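Visits > Automation > Langlois open day

Open day at the Langlois handling lab
2023-07-25 - by the Waton automation desk

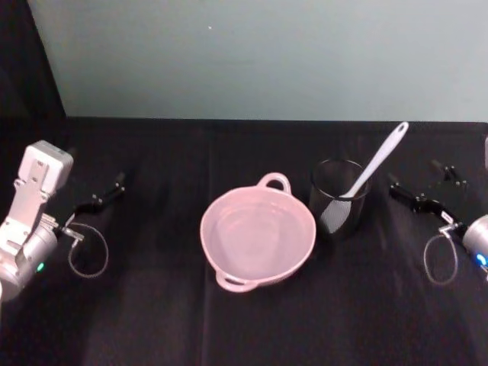
Langlois opened its handling lab to outside visitors for one afternoon, and I went mainly to see the two-arm cells. The lab works on household and light kitchen items, a class of object that our own lines at Waton handle badly. Each cell carries a pair of arms facing inward over a cloth-covered table. In the cell where I spent most of my time, the work objects were a pink plastic bowl with two loop handles and a black mesh cup with a white spatula standing in it. The grippers use black metal fingers, and a thin gray cable hangs in a loop under each one. I asked about cable wear. Langlois inspects the cables at every shift change and keeps spares at the cell.

The hosts gave the program as bowl handling first, utensil transfer second. The arms are driven by an operator during recording, and the recorded motions are then used to train the controller. Each session starts from a set layout, with both grippers raised and clear of the objects. I was told the lab had logged 71 accepted runs on the current layout before the open day. A run is rejected if an object leaves the cloth or if either arm stops on a force limit.

Mesh is a difficult material for depth sensing. The sensor returns points from the wall of the cup and from whatever is behind it, and the estimate of the rim drifts as a result. Langlois filters these points by fitting a cylinder and discarding the rest. The method needs a clear view of the top rim and fails when a gripper passes over it. A second approach, using color images only, is being tested in another cell that was closed to visitors.

The controller software is Dollent, version 4. It runs both arms on one clock, and the engineers consider this the main gain over the previous release, where each arm had its own process. Calibration takes six minutes and is repeated after any change to the wrist assembly.

The second half of the visit was a talk on part supply from Flukosell, who make replacement fingers. Lead time is two weeks for standard sets. Custom lengths are quoted separately - no prices were given in the talk, and the handout listed only standard sets.

Langlois plans another open day in November, with the color-only cell included if testing is finished. Registration is by email and places are limited by the size of the viewing area.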